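홈 | 게시판 | 묻고 답하기 | 자료실 | 로그인

시뮬레이터에서 양팔 로봇 원격 조작, 왼쪽 그리퍼 방향이 자꾸 틀어집니다 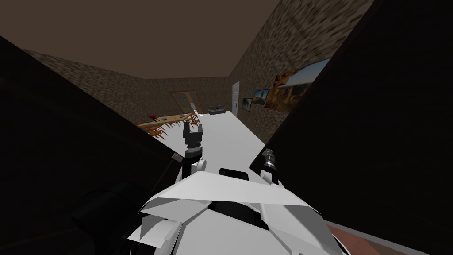 로봇 쪽 시점. 왼쪽 그리퍼를 세운 자세이고 뒤에 식탁이 있습니다.

Ibrahim Eze
안녕하세요. 한국어가 아직 서툴러서 이상한 문장이 있으면 양해를 부탁드립니다. 저는 Plarnix 시뮬레이터 안에서 로봇에게 물건 집는 일을 가르치고 있습니다. 조종기는 Gitby를 사용합니다. 지금까지 시연을 27개 녹화하였습니다. 문제는 다음과 같습니다. 제가 손목을 천천히 돌리면 왼쪽 그리퍼가 잘 따라옵니다. 그러나 팔꿈치를 높이 올린 자세에서는 손목이 갑자기 반대쪽으로 돕니다. 오른팔에서는 이 문제가 아직 없었습니다. 이런 시연도 학습에 넣어도 됩니까? 아니면 모두 지우고 다시 녹화해야 합니까?

노을빛공구
특이점 근처라서 그럴 가능성이 큽니다. 팔이 거의 펴지거나 손목 축 두 개가 나란해지면 역기구학 해가 다른 쪽으로 넘어갑니다. 먼저 관절 각도를 로그로 뽑아서 튀는 구간이 있는지 보세요. 있으면 그 시연은 빼는 편이 좋습니다. 저는 예전에 504개를 모으고 나서야 확인해서 고생했습니다. 그리고 역기구학 설정에서 감쇠 값을 조금 올려 보세요. 반응은 둔해지지만 손목이 덜 튑니다. 녹화 전에 조종기 기준 자세도 양팔 따로 다시 맞추시고요.

mandu95
저는 Kruger 조종기로 바꾸니까 괜찮아졌어요. 이유는 모름

Ibrahim Eze
두 분 답변 감사합니다. 로그를 보니 시연 2개에서 손목 각도가 크게 튀었습니다. 그 시연은 빼고, 감쇠 값을 올려서 다시 녹화해 보겠습니다. 조종기를 바꾸는 것은 예산 때문에 어렵습니다.

관련 글
Noltier 그리퍼 열림 폭 설정 방법
원격 조작 시연은 몇 개부터 학습이 됩니까
양팔 조종기 기준 자세 맞추는 순서
녹화 파일에서 앞뒤 정지 구간 자르기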